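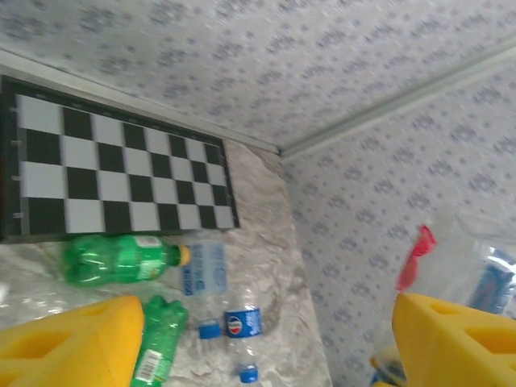 Spyros Alexiou wrote to me that he had been squashing his bottles flat and screwing the caps back on tight for years, and he wanted to know if that was the right way to go about it or if he was making more work for himself. Well, it's a good habit in plenty of places, but it depends on who takes your bottles, so let's go through the whole job from the start, the way we do it at our house in Skamolthorpe.

Sorting Plastic Bottles at Home

First of all, pick one time for it. We do ours on Sunday, after lunch, when the counter is clear and there is good light from the window. You can do it every evening if you like, but I find that a week's worth of bottles makes a nice little job, long enough for a cup of coffee and short enough that the coffee is still warm at the end.

What you need

A bucket or bin with a wide mouth, an old towel, and a clear, flat surface that wipes down easily. I bought a fancy sorting rack from Wuveo once, with little doors on it, and it has been holding my gardening gloves ever since. A plain bucket is lovely. You can carry it out with one hand!

Step 1. Lay them all out

Tip everything onto the counter and lay the bottles on their sides so they don't topple and roll off while you're busy. Take a minute to look them over. Soda, water, juice – they all tend to come home together, and it's much easier to sort them when you can see the lot.

Step 2. Empty and rinse

Unscrew each cap, pour out whatever is left, and give the bottle a quick swish with cold water. There's no need for soap unless it held something sticky or milky. Stand them upside down on the towel while you get on with the next ones.

Step 3. Clear ones and colored ones

Our drop-off place, Economou, likes clear bottles in one bag and green or other colored ones in another. If yours takes them all mixed, skip this step and be glad of it. Labels can stay on at ours. I used to soak them off in the sink, and I must have spent whole afternoons at it before the lady at the counter told me to stop.

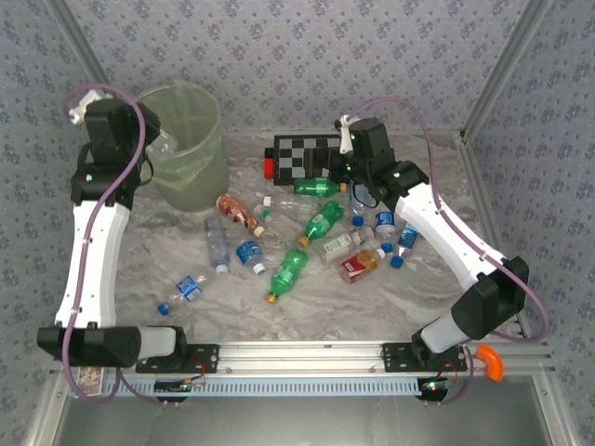

Do deposit bottles need to be kept apart? Keep them in their own bag, uncrushed and with the label on, so that the return machine or the cashier can read the code.

Step 4. Crush, cap, and into the bucket

For everything without a deposit, press the air out from the bottom up and put the cap back on, if your collection wants it that way. Drop the bottles in the bucket one by one. When it's full, empty it into the bag and start again. Our bags hold 40 crushed bottles if I pack them patiently, and a good many fewer if my brother-in-law does it.

Step 5. Wipe down

Go over the counter with a damp cloth, rinse out the bucket, and leave it to dry before you put it away.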